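# Two Parks, One Long Weekend

Families who want a theme park trip without a week of planning have been looking at Plurnivent, the mid-sized park that sits a short drive from the town of Bratby. It has 4 big coasters, a water area and a lot of shade, and the lines in May are short enough that you can see most of it in a day.

Get there before 10 in the morning. The gates open on the hour, but the parking lot fills from the far end and the walk back at night is long. Go left first. Most people turn right toward the carousel, so the river ride on the left stays quiet until lunch.

Food is the weak point. The burger stands charge too much and close early. The exception is the noodle counter behind the log flume, where a child's bowl is big enough for an adult. You can bring your own sandwiches in, and there are picnic tables by the lake that rarely fill up.

Small children do better at Kuton, the older and cheaper park on the other side of Bratby. Every ride there is gentle, and anyone under 5 gets in free. The miniature train runs all day and takes in the duck pond, the rose garden and a tunnel that was repainted last winter. Plan on half a day. By mid-afternoon most kids have been on everything twice.

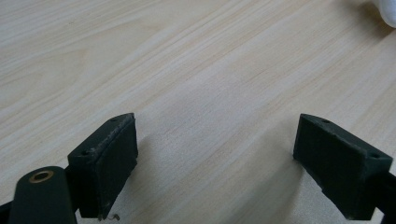
For a place to stay, the Bråten is the sensible choice. Rooms start at 100 dollars outside the summer season, and the family rooms have a door between the adults' bed and the bunks. Breakfast is included and starts early. Ask for the back of the building, where you won't hear the road.

A shuttle leaves the hotel for Plurnivent in the morning and comes back after closing. It doesn't go to Kuton, so you'll need a car or the town bus for that one. The bus stop is across from the hotel, and drivers take cards.

Both parks sell tickets at the gate, but Plurnivent's are cheaper online if you buy them the night before. Strollers can be rented at either park and have to be returned before the evening show.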